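Forum > Furniture repair and finishing > Painted furniture

Thread: White dressing table, oval mirror - loose mirror mount and drawer runners

tkaczmarczyk
May 19, 2022
I took on a white dressing table last week as part of a room clear-out. Carved legs, carved front, row of small drawers under the top, oval mirror on the back with scrollwork at the base and a crest at the top. Paint is sound for the most part. Two faults.

First, the mirror rocks. It is held by two uprights screwed into the rear rail of the table. Left side has stripped out. With the mirror pushed by hand at the crest, I get 11 mm of travel front to back. The screws are short, maybe five threads of bite, and somebody has already packed the hole with matchsticks.

Second, the small drawers bind at the last inch. Wood on wood, no metal runners. The binding is worse on the left pair.

I don't want to strip it. Overall width is 900 mm if that matters. What would you do about the mount?

javi_riquelme
Drill the stripped holes out clean, glue in hardwood dowels, let them cure overnight, redrill pilots. Matchsticks hold for a month. Go up one screw length if the rail thickness allows. Measure the rail before you buy screws.

hseidel
Disagree on dowels here. On this kind of table the rear rail is often softwood, and a dowel glued in along the line of the screw puts the screw into end grain. End grain holds poorly. Either cut face grain plugs or go right through the rail with a machine screw, washer and nut on the inside. The inside of the rail is hidden by the drawers, so the hardware does not show.

javi_riquelme
End grain holds well enough for a mirror of that size. I have done more than 74 of these mounts, same method, and have had two come back. Both were split rails that I should have caught.

hseidel
Two that came back to you. A mirror that leans is usually lived with or propped against the wall. Through bolts cost very little and they can be retightened with a wrench.

tkaczmarczyk
Rail is 19 mm. I pulled one screw from the good side and the dust is pale and soft, so softwood is likely. Leaning toward through bolts. Does the drawer box clear a nut on the inside?

hseidel
Push the drawer fully home and check with a lump of putty on the inside of the rail. If the putty flattens to less than the nut plus washer, counterbore the rail by the difference. Leave at least 12 mm of wood under the washer.

fmaldonado
Before anyone drills, take the glass out. An oval plate in a carved frame is normally held from the back by a thin board and pins or small turn clips. Lay the whole mirror face down on a blanket, lift the board, mark which way is up. Ovals look symmetrical and are often a little off. I put a mark at top center on the back of the glass with masking tape.

Also check the scrolls. On newer pieces they are frequently molded and glued on, and they snap if you lift the mirror by them. Lift by the plain part of the frame at the sides.

tkaczmarczyk
The scrolls at the base are molded, I think. There is a chip behind the left one and the material under the paint is chalky and gray. The carving on the legs I am less sure of.

vcabral
On the drawers. Take them all out, number them on the back with pencil, and look at the bottom edges of the sides. Binding at the last inch is one of three things in my experience: paint build-up on the front edge of the opening, a stop block that has moved, or a runner that is worn and lets the drawer nose down so the front catches. Shine a flashlight in before you sand anything.

If it is paint, a sharp scraper along the inside edge of the opening, then paste wax. I use the Preser wax. Any hard furniture wax will do.

javi_riquelme
Candle stub works the same and costs less.

vcabral
Candle wax picks up dust and goes gummy. Fine for a shed, less good for a drawer with makeup in it.

javi_riquelme
Mine has been on candle wax since I bought it. No gum.

tkaczmarczyk
Drawers out. Paint build-up on the left pair, thick enough to lift with a fingernail. Stops are fine. Scraped and waxed, both now close flush. Numbering was good advice, two of them only fit their own openings.

On to the mirror. I have a similar table to compare against, white, same general pattern, and I am going by the proportions on that one to set the height of the oval above the top.
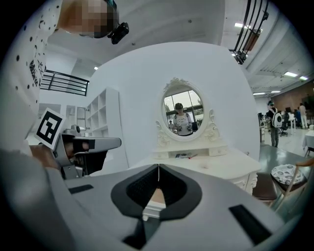 Reference table: white, carved legs and front, oval mirror with crest.

fmaldonado
Same family as yours from the description. I would not copy the height blindly. Sit at the table on the stool that will be used and have a second person hold the mirror. Center of the oval at eye level, or slightly under.

hseidel
Agree on that. But keep to the original holes if the height is anywhere near right. New holes in a 19 mm softwood rail next to old ones is how rails split.

tkaczmarczyk
Eye level test done. Original holes are within a finger width of where I would put it, so they stay. Through bolts are in, M5, large washers, no counterbore needed. Travel at the crest is down to something I can't measure with a ruler.

Remaining question is the chip behind the scroll. Two-part filler or fine surface filler?

vcabral
Two-part. Surface filler shrinks and the edge will show through white paint within a season. Keep the batch small and shape it before it is fully hard.

javi_riquelme
Surface filler in two thin coats. It is behind the scroll.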